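Print this article | E-mail this article

3.2 The cloth, and what we stand on it

I should say something about the work surface, because I got more questions about it at the March workshop than about anything in our results tables. We lay small metal parts out on gray cloth. That's the whole method, pretty much, but the cloth took us longer to settle on than I like to admit, and since part of this paper is about how people find and pick small parts by eye, it matters what's under them.

We started out on bare tabletop. Shiny parts on a shiny top are miserable to look at for any length of time (Muthu Rao lasted one afternoon and came back the next day with a fabric sample book), and anything round goes wherever it likes. Two coverings made it to the real comparison. One was a white felt sold as Misten, lovely and soft, which sheds onto everything. The other was a plain gray woven from Flotby, and we've stayed with that. It's dull to look at, and I mean that as praise! A machined face shows up on it right away, and you can still see the shadow a part throws, so you know which side it's leaning to.

The trouble with cloth is that it's cloth. It creases, it sags, it picks up lint. We used to iron it. Then Tassanee Mahawong pointed out that a crease deep enough to bother a gear is also deep enough to feel with your palm, so now one of us runs a hand over the area before a session and pulls the corners if anything catches. Shallow wrinkles we leave alone. Figure 4 gives an idea of the kind of gray and the kind of wrinkling I'm talking about, and of one of the parts.

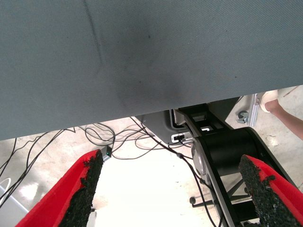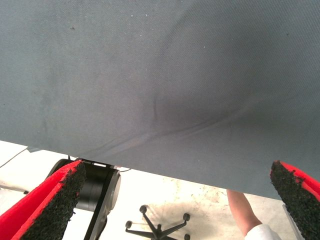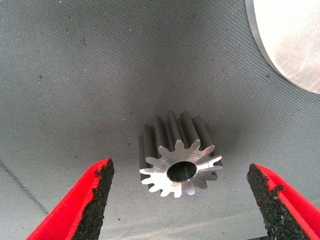

Figure 4. Gray fabric with a faint crease or seam line (first) and with shallow creases running out from a sag (second); a bare metal spur gear with fourteen straight-cut teeth, standing on a gray textured surface (third).

For the spur gears we settled on standing them on end. A gear lying on its side rests on a couple of teeth and rocks if you so much as lean on the table, which is annoying when you've just set out a whole tray of them. On end it stays put, and you can check the bore and the teeth without touching it. The one thing to watch is burrs. If there's a burr on the bottom face it digs into the weave, and the gear takes a thread with it when you lift it. We had one snag like that early on and I was cross about it for days, so now every part gets a wipe with a scrap of the same cloth first. If the scrap catches, the part goes back in the box.

We did 600 placements for the comparison, split evenly between the two coverings, and each one was written down by hand with the part, the covering, and whether it stayed where we put it. Together with the notes from the earlier sessions the Bhat logbook now runs to 2916 lines, in three different handwritings, mine being the worst. I typed it all up over the winter and Tassanee checked my typing against the paper. Where we couldn't read an entry we dropped it and didn't guess.

A word on washing. The gray cloth went through the machine cold, with no softener, and came out a bit smaller and a bit tighter, which suited us fine. Six of the lint flecks I had been circling in pencil turned out to be pulled threads and are of course still there. I've stopped circling them. The felt we shook out of a window.

Lighting I'll leave for 3.3, but briefly: we had no luck with a lamp straight overhead, and the Deteo side lamp is what all the later sessions used.

Related items
3.1 Parts, boxes and labels
3.3 Lamps and where we put them
Sorting by eye: notes from the March workshop
Washing instructions for bench cloths

Print | E-mail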